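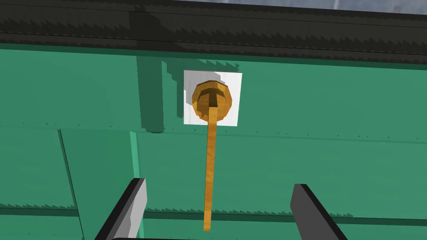

Gadby Warm Homes Visits: Progress Report to the Aerts Fund

Our Work > Housing and Home > Warm Homes Visits > Reports

July
By the Warm Homes project manager, Skastum Community Trust

Print this page | E-mail this page

Where we have got to

Thank you, first of all, for your patience over this report, which was promised for the end of spring and has reached you a little later than we would have liked. The delay was mine. We were in the middle of closing off the last of the cold-weather visits and I wanted to send you a proper account of the whole winter, with the money reconciled, and I hope you will find it worth the wait.

As you will remember from our application, the Warm Homes Visits offer is a simple one. Anybody living in Gadby, or in the older part of Giltville below the railway, can ask for a visit. One of our advisers comes round, has a cup of tea if one is going, walks through the house with the householder and talks about where the heat is getting out and what might be done about it. We carry a bag of small things we can fit on the spot, such as brush strips, letterbox flaps, radiator foil and a chimney balloon or two. Anything bigger is written down and passed on, either to the landlord or to the council's grants desk, and we keep hold of the case until somebody has given us a straight answer.

Since the start of the grant we have written to 1,457 households, which covers every address in the two areas that we set out to reach. The letters went out in batches, a few streets at a time, so that we would not have people waiting weeks for a visit after they had rung up. It worked well in Gadby and rather less well in Giltville, where the second batch landed in the same week as the first hard frost and the telephone hardly stopped. We caught up by the middle of February.

I had expected that most people would ring about their bills, and of course plenty did. What I had not quite expected was how many would ring about one particular room. There is the back bedroom that has been shut up since a son moved out, or the bathroom somebody dreads on a winter morning, or the front room that is only used at Christmas. People know their own houses very well. They had often worked out for themselves where the cold was coming from, and mainly wanted somebody to agree with them and tell them who to ask.

Draughts, doors and the things we fitted

The greatest part of the work, as in other years, has been draught-proofing. It is cheap and quick and makes a difference you can feel the same evening, and it gets us over the doorstep so that we can have a longer talk about heating controls and tariffs. Front doors in the Gadby terraces are mostly the original ones, lovely to look at and very poor at keeping out an east wind. Inside doors are a different story, and we have spent a good deal of time persuading people to keep them closed in the evenings. Several told us they never shut the kitchen door on account of a handle that sticks or comes away in the hand, so the bag now has a screwdriver set and a tin of assorted spindle screws in it, which was not in the original budget but came to very little.

We did have one disappointment. The brush strip we bought at the start of the season had a weak adhesive and began to drop off after a month or so in the damper houses. We went back to everyone who had been given it and replaced it with the pin-on kind. The supplier gave us credit for what was left on the roll. It cost us the better part of a fortnight, though, and I would sooner you heard it from me than found it in the accounts.
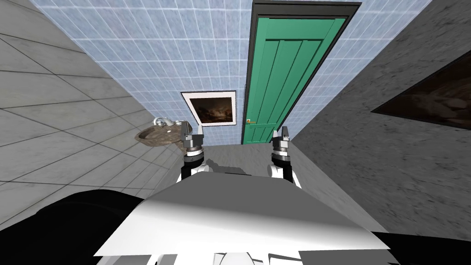
Damp and mould

Damp has taken up more of our time than we planned for. In the application we described it as something advisers would note and pass on. In practice you cannot sit in somebody's kitchen, with black mould coming through the paint above the cooker, and tell them that it is another department's affair. So our advisers have been doing what they reasonably can. They take readings with the meter and explain how to dry washing when there is no outside space, and they help people write to their landlords in terms that are likely to be acted on.

The letters have been a real success. We drafted a plain one-page template with a space for the readings and another for how long the problem has been there, and it has done much better than telephone calls, which tend to vanish. The Gadby housing office has told us that it finds the readings useful and has asked whether it might use the same sheet for its own inspections. We said yes, naturally, and were rather pleased.

The private rented houses in Giltville are harder going. Some tenants are worried that making a complaint will put their tenancy at risk, and I am sorry to say that in a few cases they may be right to worry. We do not write to any landlord without the tenant's permission, and where permission is refused we leave it there, do what we can with what is in the bag, and ask if we may telephone again in the spring. Quite often the answer has changed by then.

Training and the winter advisers

All 4 of our winter advisers have now finished the home energy advice course, and each has passed. It was a heavy commitment on top of the visits, with the reading done in the evenings, and I would like it recorded somewhere that they managed it with very good humour. Two came to us from care work and one from a builders' merchant, and the mixture has been a happy one. They have taught each other a great deal over the sandwiches, including a way of bleeding a stubborn radiator that does not appear in the course book.

We have also changed how visits are written up. The old form ran to six sides and had been added to by everybody who ever worked here – there was still a question on it about video recorders. The new one is two sides, it can be filled in standing up, and the householder keeps a copy. Asking people to read back what we have written before we leave has cut down the number of misunderstandings later on.

Talks and drop-in mornings

You asked us to say something about people who would not ask for a visit, and you were right to press us on it. Plenty of folk do not want a stranger looking at their boiler. Over the winter we held 20 drop-in mornings, shared between the library in Gadby and the chapel hall in Giltville, with bills and meters as the chief business and soup afterwards. Some were packed and a few were very quiet indeed. The quiet ones were often the most useful, as there was time to go through a whole year's statements with one person and get to the bottom of a wrong reading.

What people took home most often was the room-by-room sheet. It asks you to go round your own house in the evening with a damp hand, hold it to the edges of windows and doors and around pipes, and put a cross wherever you feel cold air. It is a very old trick, and it seems to suit children as well as grown-ups. One family brought theirs back with crosses on every page and a note asking if they had won.

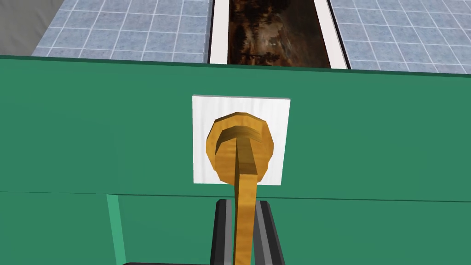
Knob on a green panel, computer drawing.

The money

Spending has kept close to the budget you approved. Staff costs are as forecast. Travel is lower, thanks to our grouping the visits by street, and materials are somewhat higher for the reasons given above. At the end of the period we have £3,543 unspent, most of it from the travel line and from a room hire charge in Giltville that the chapel very kindly decided not to send us.

With your agreement we would like to carry this sum forward and put it towards two more damp meters and a second round of draught-proofing stock before the autumn. At present the advisers pass one meter between them, which means a good deal of meeting up in lay-bys. If you would prefer the money returned, or used in some other way, please do say so and we will arrange it.

What comes next

Summer is our quieter season for visits, though not for the office. Between now and the first cold weather we intend to ring back everybody whose case was left open, starting with those waiting on a landlord. We are also meeting the Gadby housing office about the shared damp sheet, and revising the letter, which a number of people told us looked too much like something from a company selling windows. They were quite right, and the new one has far less blue on it.

There is one further matter on which I should be glad of your advice. We have had requests from the villages beyond Giltville, where many of the houses are heated by oil and the bills are dreadful. They fall outside the area named in the grant and we have had to say no, which we have not enjoyed. I would not want to stretch the present money to cover them, and the distances would make short work of our travel savings, but if the Fund were open to a conversation about it in the autumn we could bring you some proper costings.

Please do come and see us at one of the drop-in mornings when they start again in October. The soup is good, and you would hear it all from the people themselves, who put it a good deal more briefly than I have done.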